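July 2019 – By Sheyla Chávez
Last updated: July 2019Midum opens short film week in Montoya

Midum will show 56 short films in Montoya, all of them comedies under 3 minutes. The program was chosen in May from some 85 entries. Tickets are sold at the Nonel cinema, and the opening film is "Brimitz" – a story of two brothers and one lost suitcase.
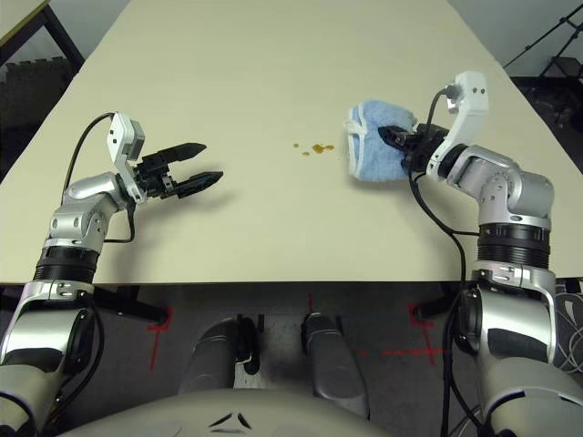
Can children attend the screenings?
Children are welcome at all afternoon shows, together with an adult.

Recent items
Nonel cinema gets new seats
Midum looks for subtitle writers
Open air film night in Montoya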